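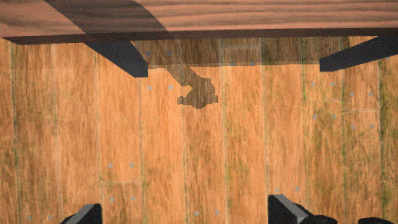 1/ Well, I finally finished Ninico Goes by Mail last night with the kids, after nine evenings of "just one more page," and I have so many thoughts that they're going to have to be a thread. Get a cup of something, because I do go on when it comes to picture books.

2/ If you haven't met it, it's the story of a girl who sends a letter to her grandmother and then decides she doesn't trust the mail carrier, so she goes along with it. She rides in the sack, she rides on a milk train, she gets sorted into the wrong bin and spends a whole spread in a town called Ovwood, where all the houses have the same number and it's 826.

3/ That Ovwood spread, oh my goodness. My youngest went quiet and then started checking every single door with her finger (she was hoping to catch one that was wrong) and we didn't turn the page for ages. I'd buy the book for those two pages alone. 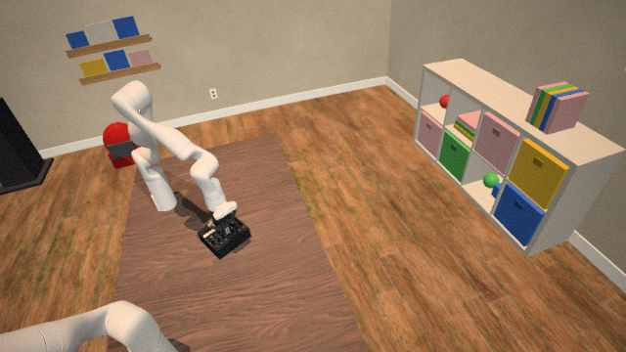 4/ Now, the words. They're a touch old-fashioned, in a way I love and you may not. Long sentences, lots of "and then," and a refrain about the stamp that comes back every few pages with one word changed. It reads aloud beautifully once you find the rhythm, but I'd practice the milk train part first. I tripped all over it and got corrected by a five-year-old.

5/ The pictures are ink and watercolor, loose and a bit scratchy, and Ninico herself has the best eyebrows I've seen on a storybook child in years. You can tell exactly how she feels about the mail service from the eyebrows. The grown-ups are mostly knees and coats, the way they are when you're small.

6/ My one real grumble is the middle. Once she leaves Ovwood there's a stretch on a boat where not much happens, and it's also where the type gets smallest. Mine both wandered off to look for socks. I ended up skipping a page and felt guilty about it until the whale-shaped cloud, and then I forgave myself.

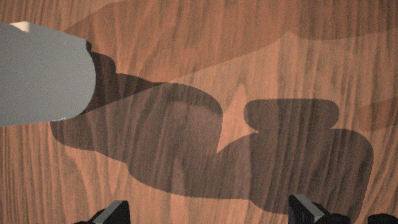 7/ Arben Georgiou wrote back to me this morning that the boat was the best part at his house, and that his boys now ask for it by itself at bedtime with the rest of the book left out. So there you go, please don't listen to me about boats! He also says the type looked fine to him, and I suppose I should get my glasses checked.

8/ The ending I won't spoil, except to say that the grandmother gets more than a letter and that I had to stop for a second to clear my throat. There's a little note in the back from Rathnayake, the publisher, on how letters used to travel, with a map of Ninico's route that adds up to 2,130 miles. We traced it with a crayon on a piece of tracing paper (NOT in the book, I promise). 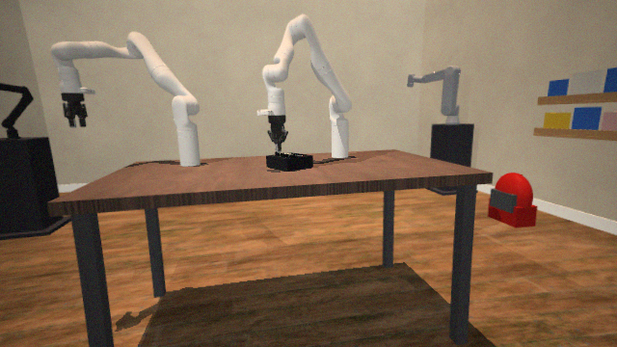

9/ A word about the cover and endpapers, which I nearly always forget to mention and then get asked about. The jacket is a bright tomato red and it comes off to show plain cloth. The endpapers are done like wrapping paper tied up for the post, and the brown is pretty close to that tabletop up there, with a pale beige inside the back cover not far off the walls. I think it's lovely and quiet after so much going on inside. My older one says it looks like a parcel you aren't allowed to open yet.

10/ For ages, I'd say 3 and up if you're doing the reading, and a little older if they want to read it alone. If your crew likes the Vuvard books, with all those tiny things hidden in the corners, they'll be right at home.

11/ Our library has 2 copies and I'm bringing ours back in March when it's due, so if you're local and there's a wait, hang in there. And do tell me what your kids are reading! I'm after something with animals next, preferably ones that don't get lost, as we've had our fill of lost for a little while.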